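Print this article | E-mail this article

Research notes: Hand-recorded demonstrations cut training time at Plirnutura

The manipulation group at Plirnutura has finished the first part of its study on teaching two-handed tasks from human recordings. The group's report went out to partners in March. It covers one question: can a policy trained mainly on people doing a job with their own hands do as well as one trained on demonstrations given by driving the robot?

For short striking and pressing tasks, the answer so far is yes, with some limits.

How the data was gathered

The older approach at the lab was teleoperation. An operator moved the robot's two arms with a pair of handles and watched through its head camera. The recordings matched the robot well, but they were slow to make. Operators tired quickly, and tasks that needed a fast swing were mostly left out.

In the new approach the operator does the task directly. Controllers fixed to the hands give the position and angle of each wrist, and a camera on the head records the view. Sheila Horrocks, who led the collection work at the Natholm site, wrote the task list and trained the operators. Her group recorded more than 3000 short episodes. A further 486 were made by teleoperation on the same tasks, to be used for comparison and for the last stage of training.

Each episode starts with both hands near the table and the tool either lying down or already held. Operators were told to work at a normal pace and to keep the resting hand in view.

What was tested

Cyril Marsden's team trained three versions of the same policy. One used only the teleoperated episodes, one used only the hand recordings, and one was trained on the hand recordings first and then adjusted with the teleoperated set. All three were run on the same two-arm robot in Wakstead, with 20 trials for each task.

The mixed version did best on most of the list. The version trained on hand recordings alone reached the right place almost every time but often held the tool at a poor angle, so the strike landed on its edge. The teleoperation-only version held the tool well and was slow. It also tended to stop short when the target had been moved away from the middle of the table.

The largest remaining problem is the wrist. A person can turn the forearm and bend the wrist in ways the robot cannot copy, and episodes that depend on such a motion have to be thrown out or re-timed. The group now filters them with a reach check before training – a step that was added late and that Marsden would like to move to the recording stage, so that operators get a warning while they work.

Tasks in the striking set

The striking set has 5 tasks, listed in the report from hardest to easiest for the mixed version.

1. Tapping a thin dowel into a drilled block. The dowel must be held upright by the other hand for the first strike. This was the only task where teleoperation alone came out ahead.

2. Pound-a-peg bench. The operator uses a small wooden hammer on a toy with colored pegs along both sides of its board. The left hand can stay flat on the table. Errors were mostly a matter of height, with the hammer stopping above a peg.

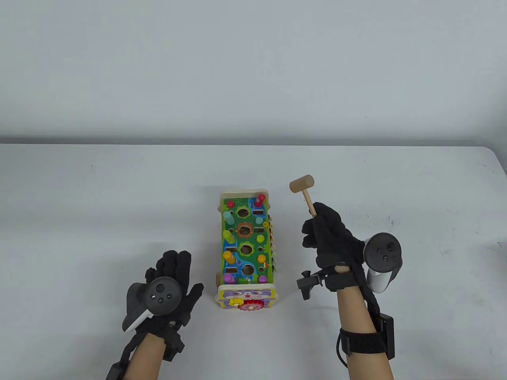 3. Closing a press-fit lid with a mallet. Both hands are needed, one to steady the box.

4. Striking a hand bell. Scored on contact only.

5. Pressing a large button with the end of a rod. All three versions passed nearly every trial.

Next steps

The second part of the study will use the same recording method on folding and pouring. Pillai, the lab's shared training cluster, will be moved to new machines first, so no results are expected before the summer. Partners who want the reach check can ask the Natholm office for the current version.

Print this article | E-mail this article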